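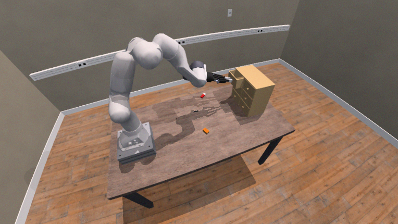
3 min read

Oct 17, 2020

Notes from the open day over at Treva, written up while I can still read my own handwriting (half of it was done standing up, balanced on a coat). I went mainly for the drawer demo, so that gets most of the space.

They run everything in simulation first and had it up on the big screen in the front room: one white arm bolted to a table, black gripper, and a little wooden cabinet full of drawers at the other end. Very plain set-up and I rather liked it for that. We always cram our test rooms with clutter and then can't tell which bit upset the planner! Theirs has a few small bits on the tabletop, a red one and an orange block among them, and that's your lot.

What I wanted to see was where the gripper goes in relation to the drawer front. The fingertips come in level with the top drawer, pointing straight across, with the forearm arched right over the table and dropping down to the wrist. I'd have brought ours in lower. I asked about it and was told they'd tried low and kept clipping the knobs on the drawers underneath. Those knobs are tiny, mind you. Note to self: check the knob size in our own cabinet model, I think we made them far too generous and flattered ourselves.

The numbers I got down: 2957 runs logged on the cabinet task so far, 937 of them with the cabinet shifted or turned a bit before the start. The planner (they call it Mivar) had 41 failures in the shifted lot that they'd put down to the wrist running out of travel. I'd love to see those 41. Asked for the logs, got a "probably", will chase.

Had a go myself on the hand controller and was hopeless. I lined up beautifully, felt very smug, then pulled at a slight angle and the drawer jammed. They've got friction on the runners turned up on purpose and it's a proper nuisance, so we should do the same.

Shadows came up too. They leave them switched on for the camera training, and the one the arm throws across the table is big and dark. Somebody in the group asked whether that confuses the block detection, and the reply was yes, a bit, until they varied the light. We've had ours off since December. I'd like to turn them back on and see how bad it gets.

Tea was good, parking was dreadful. Missed the Urnia talk altogether as I was still fiddling with the drawer.

To do:
- shrink the knobs
- runner friction up
- shadows on, rerun the block set
- email about the logs
- ask if we can borrow their Ikeda bench test for a week

Search this notebook Go

Recent entries
Wrist limits, second attempt
Why the hinge model squeaks through walls
Urnia gripper pads: first impressions
Tidying the run logs

Contact | © 2020 Workshop notebook | Back to top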